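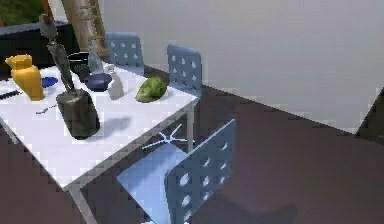

MINUTES OF THE GENERAL MEETING, KOZMA COURT TENANTS' ASSOCIATION
18 May 2022, held in the Flidadia Room

In the chair: Orsolya Fülöp
Minutes: the secretary, again
Apologies: received from units 3 and 10. Unit 2 sent no apology but could be heard vacuuming throughout.

1. Minutes of the April meeting
Approved after two corrections. The word "shouted" in item 4 was changed to "said" and then, after a show of hands, to "said loudly." The resident concerned asked that her abstention be recorded.

2. Matters arising
The lobby light has been fixed. It now stays on all day and all night. The chair will call the electrician and ask if there is a setting in between.

The lost umbrella reported in April is still lost. A different umbrella has been handed in and may be claimed from the office by anyone who can describe it.

3. Laundry room
The contract with Hekura for the two dryers runs out at the end of the summer. Hekura has offered to renew on the same terms, including the term under which they come when called, which the meeting felt could be looked at more closely.

A long discussion followed on the sign-up sheet. Unit 7 said that people were signing up for Sunday mornings weeks ahead and then not doing any laundry. Unit 9 said that a person's plans can change. Unit 7 asked if they can change nine Sundays running. The chair moved that slots not taken up within 15 minutes be free to anyone. Carried, with one vote against, from unit 9.

Action: chair to write the new rule on the sheet in pen.

4. Roof repair
Two quotes were received. Amurach will patch the area over the back stairs for $2947. The second firm declined to give a number but said it would be "in that neighborhood" and that they would need to keep a dumpster in the parking lot until they were done with it.

Unit 5 asked if the roof had to be patched at all, seeing that it only leaks when it rains. The secretary was asked to record this as a serious question and has done so.

Amurach's quote was accepted. The money will come out of the reserve fund, which will then be a fund mostly in name. Unit 12 asked for a written guarantee on the work. The chair said she would ask for one and that unit 12 should not get excited.

Action: chair to sign with Amurach and find out how long the back stairs will be closed.

5. Bicycles in the hallway
Same as April. Same as March. The owner of the green bicycle is asked, warmly, to make himself known.

6. Summer cookout
It was agreed to hold one. It was not agreed when. Unit 4 offered to bring the bean salad. The chair thanked unit 4 and said there was plenty of time to decide on the food.

7. Any other business
Unit 11 would like the mailboxes repainted. Asked what color, unit 11 said a nice one. Held over.

Unit 6 asked why meetings run so long. Discussion of this took 25 minutes.

The meeting closed at 9:40 p.m. Next meeting to be announced on the board by the elevator, under the pizza menu.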